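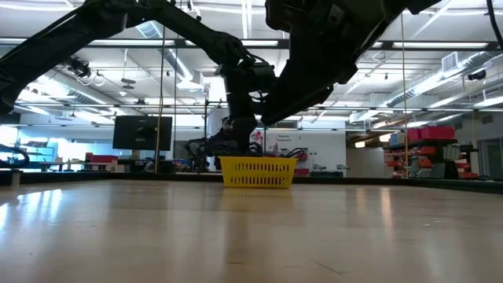 Clisteck

Kabel sortieren, wie macht ihr das??
2020-08-13

moin, hab jetzt angefangen den ganzen Kabelkram in kleine Plastikkörbe zu sortieren. Gelb = dünne schwarze, grün = die dickeren. Der gelbe ist so einer mit Schlitzen an den Seiten. Frage: lohnt das oder lieber gleich Schubladen? Im Mai schon mal alles in eine Kiste geschmissen, war nach 30 Tagen ein einziger Knoten

Heywood schrieb:
Körbe mit Schlitzen, nee. Stecker bleiben drin hängen, beim Rausziehen kommt alles mit. Zipbeutel, beschriften, fertig. 100 Stück kosten fast nix

Grenulum schrieb:
@Heywood Beutel sind doch Müll, da sieht man nach ner Woche nix mehr durch. Körbe sind super, aber JEDES Kabel einzeln wickeln und Klett drum. Sonst bringts nichts. Wie siehts denn bei dir auf dem Tisch aus?

Clisteck schrieb:
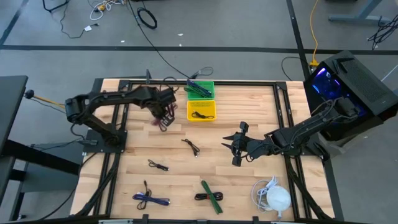

Zwischenstand, blaues Kabel unten links ist schon gewickelt

Da liegt noch einiges rum, ich weiss. Im gelben erst ein kleines schwarzes, im grünen ein dunkelblaues

Junmont schrieb:
das im grünen liegt ja quer drüber, der Korb ist zu klein. Nimm was längeres. Und nicht so eng wickeln, sonst Kabelbruch

Heywood schrieb:
sag ich doch, Beutel

Grenulum schrieb:
quatsch, 50 cm Kabel passen da locker rein. Für die langen halt nen Haken an die Wand

Clisteck schrieb:
ok Haken hab ich noch. Klett bestell ich nacher, Beutel erstmal nicht sorry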